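**Bench rules, version 7: the short tour**

Version 7 of the Bretstead bench rules went up on the shared drive in June, and according to the read receipts two people have opened it. One of them was me, checking that the link worked. So the newsletter gets a summary, and you get no excuse.

The old rules ran to 9 pages and had a whole section on the colour of lanyards. Matěj Lukáč took to it with a red pen and most of the lanyards are gone. What's left is mainly to do with the wrist camera, the gripper, and what people are allowed to leave within reach of either.

Rule one is the pre-run look. Before anyone presses go on an arm, you open the wrist view and look at it, with your eyes, for long enough to say out loud what's near the hand. If you can't name something, you don't start. "It's probably fine" isn't a name. Soft and furry things get their own line this year, as fibres and open gears are poor company. 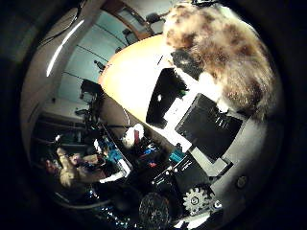
Rule two covers speed. With a person at the table, the arm stays in reduced mode, and the person at the table includes you, leaning in for a second to nudge something. Mimoza Lazarević went through the Vovix logs for the quarter and found 1,560 runs, of which 9 had been started in full mode with someone still listed at the bench. No one was hurt. All nine operators explained that they'd been just about to leave, and she has asked me to print that being just about to leave isn't a safety category.

Rule three is the one you'll grumble about. Anything on the tabletop during a session is either on the task sheet or it goes in a tray. The tray gets listed too. Phones count as objects. So do wrappers, scrunched paper and whatever you had for lunch, and if the policy learns to pick up your sandwich we'll be keeping the data.

Containers with anything in them go where the operator can see the lid, and well in from the edge. Skirkik wrote this into their own rules after an afternoon they still won't discuss, and we've pinched the wording with permission.

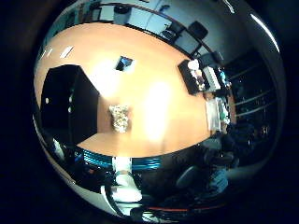 *Tabletop and surrounds from the wrist camera, Bretstead.*

A few smaller changes:

- Cables get checked at the start of the shift and again after any arm is moved. Tape is not a permanent fixing, however many layers you use.
- Chairs are pushed back past the reach line before a run. The line is on the floor plan. It will be on the floor as soon as Lodhi send the right paint.
- The stop button is tested by pressing it. Last year's checklist only asked whether it was present, and it scored very well.
- Near misses go in the book the same day, in ordinary words. "Anomalous contact event" has been retired. Write "it bumped me".

Sign-off sheets are in the folder by the door. Matěj wants them back by the end of the month, and would like it known that he can tell when one person has signed for the whole bench.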